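A **drinks fridge**, also sold as a beverage cooler or glass-door fridge, is a small refrigerator with a transparent door, meant for bottles and cans. It began as shop equipment and is now common in break rooms, garages and garden offices, where its usefulness is more often asserted than tested. The type is usually black, stands on the floor and comes with wire or glass shelves.

Makers describe the drinks fridge as a way of keeping the kitchen fridge free. The claim is hard to check. Households that buy one tend to fill both, and the second appliance runs day and night whether it holds 44 bottles or two.

In small rooms the fridge competes for floor space with other summer equipment, above all the standing fan, and with blinds drawn against the sun.
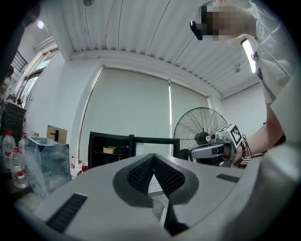
## Placement and ventilation

Roller blinds in a pale fabric are the usual first measure in a room with a metal ceiling. They cut glare well. How far they cool the air is disputed, and sellers' figures rarely say what sort of glass was behind them or whether the window was open.

A standing fan with a round wire guard moves air but does not lower its temperature. Placing one near a fridge is often recommended in owners' forums on the grounds that it helps the appliance shed heat. This may be true where the fridge has been pushed hard against a wall, though leaving a gap behind it costs nothing. The Gusley handbook asks for 19 centimetres at the back, a distance few owners seem to have measured.

Low cabinets are sometimes set against the same wall to hold bowls and cups. Open shelves collect dust quickly when a fan is running.

## Glass doors

The glass door is the main selling point and the main weakness. Glass insulates less well than a solid panel, and the argument that people open the door less when they can see the contents rests largely on manufacturers' own trials. Plellum cited 277 door openings in one such trial – without saying over what period.

The swing of the door also needs planning. A full-height door opens well into a narrow room, and anything standing beside the fridge has to be clear of its path. Floor space in front is commonly used for bowls, bins and flattened boxes, so the area that looks free on a plan seldom stays free. 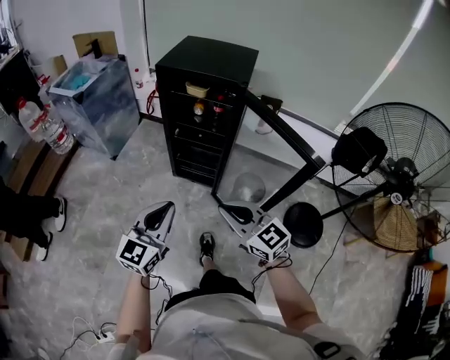 ## Running costs

Published costs vary widely. Brosar gives a yearly consumption of 700 kilowatt-hours for its largest model, while Gwynne lists only a daily figure taken with the door closed throughout. Neither is much help to a buyer whose fridge will stand in a warm room and be opened all afternoon.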